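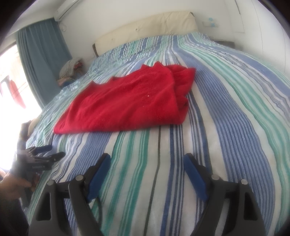
Cimomano gets its second hand

September
By Hawi Sisay

Print this item | E-mail this item

The second gripper is done! If you came by the Womholm workshop over the summer you will have seen the first one lying in bits on the end bench, usually with my coffee next to it, and you may have been handed it and told to pick something up. Now there is a pair, they open and close without squeaking, and Mesfin Woldegiorgis and I have been taking them home to fold laundry with. I can't remember being this pleased with anything I have built.

Quick catch-up for newer readers. Cimomano is our long-running attempt at a robot that can handle clothes. The arms (secondhand, heavy, kept under a sheet in the back of Mesfin's garage in Rascombe) are a project for the winter. What we have been making first is the hands, in a version you hold yourself. Each one has a trigger, two fingers and a small camera, so a person can do a chore with them and we get a recording from close to where the robot's own view would be. The same fingers will bolt onto the arms later, which saves us from solving everything twice.

The fingers are on their third design. Version one was solid and so stiff that it shoved cloth around the table like a snowplow. For version two we went too far the other way and got something that folded up sideways whenever it met a seam. The current ones are black, with a triangular opening through the body, and they pivot on a plain round screw you can get at with an ordinary screwdriver. I love that screw. On the old ones you had to take the entire front off to adjust anything, and I lost a spring washer down the floor drain doing exactly that. If you find it, it's mine.

Then there are the pads. We tried bare plastic, bike inner tube, the rubbery mat that goes under rugs, and a pair of cut-up dish gloves that smelled terrible. Blue foam won. It squashes enough to hold a single layer of knit, and it lets go when you want it to, where the inner tube hung on and dragged the sleeve back out of the fold. We stick it on with double-sided tape for now. The corners will start to peel sooner or later, and I have a whole sheet of the stuff left, so come and ask if you want a piece for your own project.

Mesfin wants it on record that the trigger linkage is his. He redrew it after we printed the first one and found that closing the fingers the last little bit took two hands, and the new one has a longer lever and a stop that keeps you from crushing the pads together. It is a lovely piece of work. He printed the body panels too, one long job after another, and the printer was tied up for nearly 48 hours. Thank you to everyone who waited, and sorry to whoever had the chess set queued.

So, the folding. We had been practicing at the workshop on shop towels, and shop towels are easy! They are square, they are thin, they stay put. A sweater is a different animal. My red one has a ribbed knit and a jagged edge to it, and it bunches into ridges down one side if you come at it with any hurry at all. I have ended up with a sort of rough rectangle and I am proud of it. I did it on the bed over the striped bedspread, too, and that is a harder surface than a table. The loops grab, the mattress gives, and when you push down with a finger everything nearby leans toward you.

What I have learned so far is mostly about slowing down. Pinch the edge, wait for the foam to take up, then lift. If you lift and pinch together you get one layer about half the time and a fistful the other half. It also helps to open the fingers wide before you go in, wider than feels sensible, and to come in low along the cloth. Mesfin does it the other way, straight down from above, and his folds are neater than mine on T-shirts and worse on anything thick. We argue about this a lot — I think we are both going to end up in the recordings and the robot can make up its own mind.

The camera lens is very wide, so straight lines come out bent. Bedspread stripes look like the side of a barrel. We could flatten that out in software, and there is a script half written for it, but for now we are leaving the footage alone and seeing how far we get. I would much sooner see the whole bed, curved, than a tidy little patch in the middle with the sleeve hanging off somewhere out of sight.

Still on the list:

Cable routing. It runs down the inside of the finger, and I'd like a proper channel printed into the part so it can't drift toward the pads.

A lighter grip. My wrist complains after a long session, and Mesfin's hands are bigger than mine, so we may end up with two handle sizes.

Batteries. We are using whatever power bank is charged, and they all weigh something different, which changes how the thing sits in your hand.

A better way to start recording. At present you press a button, forget whether you pressed it, press it again and switch it off.

Files for the fingers and the trigger are in the shared folder at Womholm, under Asfaw (the old name for the project, we never changed the folder). The finger drawings are current. The handle ones are a revision behind and I'll put the new set up as soon as I have checked the hole spacing, so hold off on printing those.

Both grippers will be back on the end bench for the next open evening, from six. Bring something awkward to fold. I would especially like a fitted sheet, and I will lend a hand with it, or a finger and a trigger, until the power bank goes flat.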